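Home collection rules: do we tidy the house first or not?
Forum: Manipulation Data > Good Practice

offset_pinky
The new Fodness collection guide landed on Thursday and I have been asked to "align" our work with it, a verb I associate with wheels. Most of it is fine. Section 6 is the one I want to fight about. It says that for household tasks with hand-held grippers, the operator should "clear the work area and surrounding visible area of items not relevant to the task."

Surrounding visible area. With a wide lens on the wrist that is the whole kitchen and possibly the neighbors.

Our task is utensils in and out of a holder, two grippers, ordinary homes. 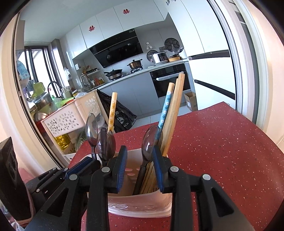 A rule about clutter ought to say what clutter is for. If the policy is going to work in one bare white room in Tallholm, fine, clear everything. Ours is meant to work where people cook. Under section 6 as written, the wok comes off the burner, the basket goes in a closet, and I suppose I peel the red double-happiness stickers off somebody's cabinets. I would like to be invited back to these houses.

What I'd keep is a rule about the reachable area only. Clear what the gripper could hit, leave the rest. Our draft also says objects go down however they land, no lining them up like a place setting, and the operator doesn't get to nudge anything between takes to make the next grasp nicer.

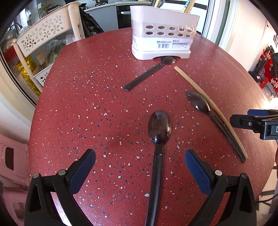

brass_washer
Agree on the reachable area, disagree on "however they land." We did a batch of 200 episodes that way and the operators had habits. Everyone drops a spoon with the handle toward themselves. You think it's random and you have recorded the same table all afternoon. Write the start layouts on cards and shuffle the cards. Boring, works.

offset_pinky
Cards are in the Giraldo checklist and I have watched what happens to the cards. They get followed until lunch.

brass_washer
Then your problem is lunch.

moth_in_the_gearbox
I review this stuff for a living, so a view from the far end of the pipe. I couldn't care less about the wok. I reject episodes for three things: fingers out of view at the moment of contact, the other gripper wandering in and out for no reason, and speed. People get good at the task, then they get fast, then every insertion is a blur and I have to throw out the work of the most skilled person on the crew. Try explaining that one to them.

So my vote for section 6 would be to delete it and put a pacing rule in its place. Thin things like chopsticks especially. Grip, pause, lift, pause over the holder, lower.

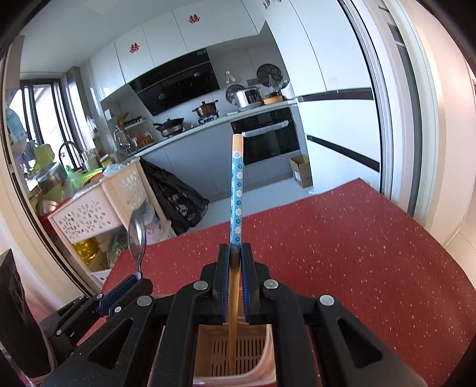 The pause doesn't have to be long. It only has to be there, so whoever labels the phases can find the line between carrying and inserting without a seance. And if a second gripper is on the task, say in the notes what it's supposed to be doing. "Assisting" is what people write when it was just hanging around.

offset_pinky
I'll take the pacing rule. I won't take pauses everywhere, or we'll train a robot that stops to reflect before each spoon.

moth_in_the_gearbox
There are worse qualities in a robot.

kelpforest31
Can we talk about failed grasps? The guide says to discard them. We keep them, tagged, if the operator recovers without putting the tool down. If you only keep the clean ones, the policy has never seen a chopstick roll away and has no opinion about it.

Also nobody's rules cover the holder itself. Ours treat it as furniture, then somebody picks it up with things still lying on the counter, and the argument starts over whether that's a new task, a bad episode, or initiative. Right now Protus lets you tag it as any of those, and I've seen the same operator pick a different one every time.
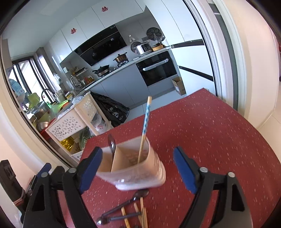

brass_washer
New task. Separate label, separate instruction text. If the container moves, it's an object, and the layout card has to say where it starts and where it ends up.

kelpforest31
And if it moves by accident?

brass_washer
Failed episode, keep it, tag it, same as your rolling chopstick.

offset_pinky
OK, what I'm sending back for section 6:
Clear only what the grippers can reach.
Leave the rest of the home as found, stickers included.
Start layouts from shuffled cards, including after lunch.
Pause before inserting. Briefly.
Keep recovered failures, tagged.
A container that gets moved on purpose is its own task.

moth_in_the_gearbox
Add "contact stays in view" and I'll sign it.

offset_pinky
Added. They'll ask for a definition of "briefly" by Monday.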